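An afternoon at the Jillell open lab

I went along to the open afternoon at Jillell in January, mainly because my sister-in-law had a spare spot and I had the week off. I work in aged care, in the kitchen side of it, and I've been hearing for years that robots are going to be loading our dishwashers. I wanted to see how close that is.

The lab is upstairs from a tile showroom. You sign in, get a sticker with your name on it and wait by the lifts until there are enough people for a group. Ours had 27 in it, which was too many for the room, so they split us and I ended up in the second half. The wait was long enough for a cup of tea and two Anzac biscuits.

Rajeshwari Gowda ran our session. She gave a short talk first about the project, which they call Anska. The idea is to get an arm to do small kitchen jobs from a spoken instruction, with no one programming each movement. A person steers the arm through a job over and over, the recordings are used for training, and then the arm has a go by itself.

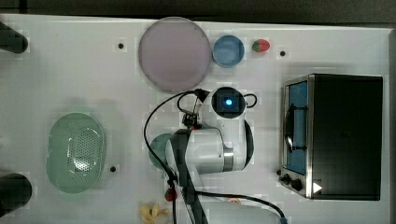 What I wanted to know was how it copes with mess, because a real kitchen bench is never laid out the same way twice. Rajeshwari said they move everything between attempts for that reason. The gear is simple enough: a pink plate, a light blue bowl, a green colander, a black toaster oven and some play food, including a strawberry and a banana. The arm is white, and the camera on it has a blue light in the middle. I had expected something bigger.

They ran 3 jobs for us. Putting the strawberry in the bowl went fine, though slowly. Moving the banana onto the plate took a second try, because it picked it up too close to one end and it slipped. The last job was opening the oven door. It got hold of the handle, stopped, let go and went back to where it started. Rajeshwari wrote something down and said that was a common one.

Questions went for about as long as the demonstration. A man asked about cost and didn't get a figure. I asked about wet hands and steam, and was told they haven't tested near water yet. Indira Pinto, who looks after the training recordings, said a good day of steering the arm leaves her with a sore neck.

My view is that our dishwasher is safe for a while. I could see it being useful sooner for someone at home who has trouble gripping things, if the speed improves. Parking is in the street behind, 2 hours free. They said there'd be another open afternoon after Easter and I've put my name down.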